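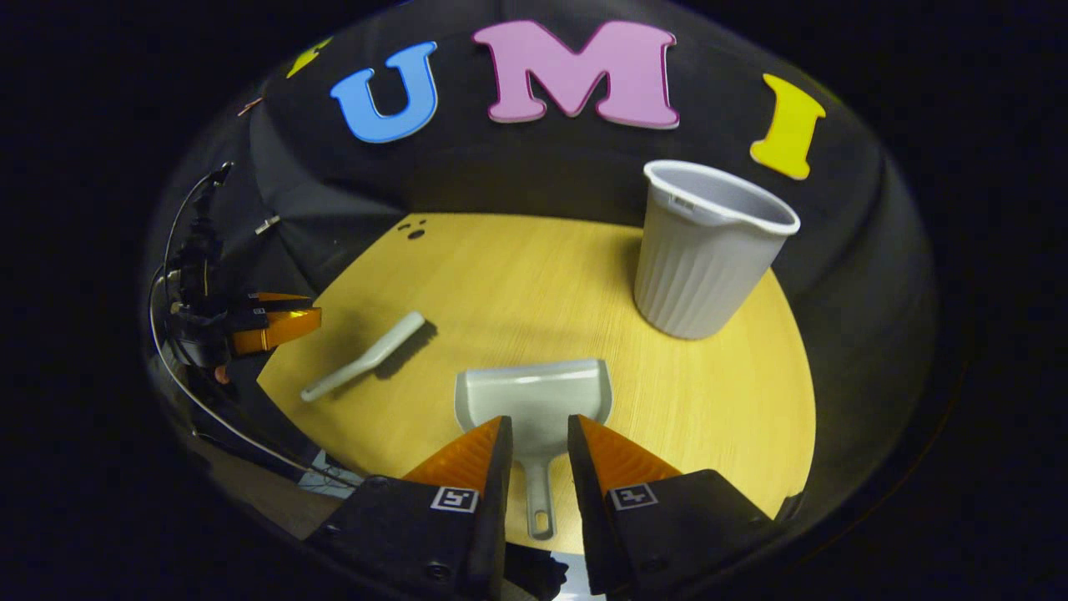

The Friday visit to Hollmann in Dallumthorpe started at 2, and our group went straight to the cleanup tables. A ticket covers 20 minutes at each stop. Ours had a light wood top with a black cloth backdrop and UMI across it in big colored letters. On it were a ribbed wastebasket, a white hand brush and a light gray dustpan. The dustpan has a hole in the handle for hanging.

The work is small: brush the scraps together, pick them up, drop them in the bin. Crumpled paper catches on the brush less than I expected. The next stop, Plilero, was mostly shelving and we skipped half of it.
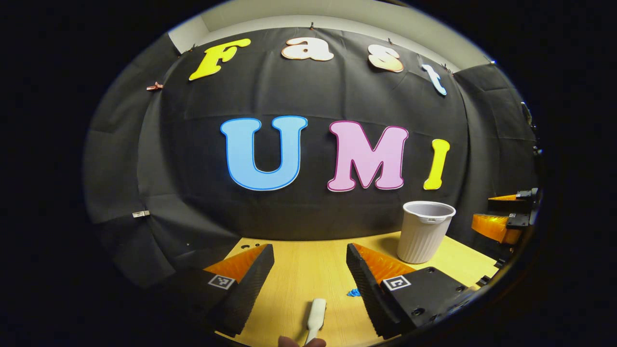 Do you need to book ahead?
Groups do, at the front desk or by phone. Single visitors can walk in until the day's 120 places are gone.

Parking is behind the Grunier building. Bus 44 stops at the gate, and the last one back leaves before the doors close.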